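Last updated: December

Why I've fallen for the humble cork board

Posted in December by the Skirnora blog

Print this page | E-mail this page

I have had a cork board in every place I've ever lived, and until this year I never gave any of them a proper thought. They came with the flat, or from a charity shop, and they filled up with takeaway menus until I moved out. Then I started clearing my desk for winter and got completely carried away (anyone who read my post on drawer dividers will know how this goes!).

So the old board came down, all 53 bits of paper came off it, and I kept 2. Two! One was a dentist's card and the other was my bread recipe, which I know by heart anyway. Everything else went in the recycling, including a Cervantes Road street party flyer from before I'd even moved here.

I do all my sorting with the board flat on a table now. It is so much easier than reaching up a wall with a pin between your teeth, and you can shuffle things about before you commit to a hole. 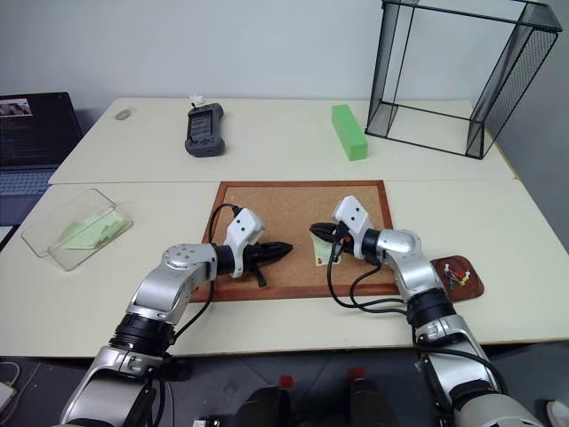
What goes on it now

One sticky note at a time, with a push pin through it. I know a sticky note is meant to stick, but on cork they curl up and drop off behind the desk within days, and a pin sorts that out beautifully. I love a pale green one with a red pin, very cheerful on a grey morning.

I'm also a convert to wooden frames. My last board had a thin metal edge that bent if you looked at it, and a reddish-brown frame warms the whole thing up.

Pins next! I want the ones with a decent head that you can get hold of with cold fingers, and I'm still working through a tub of 238 from the back of the cupboard, so it may be a while before I can justify new ones.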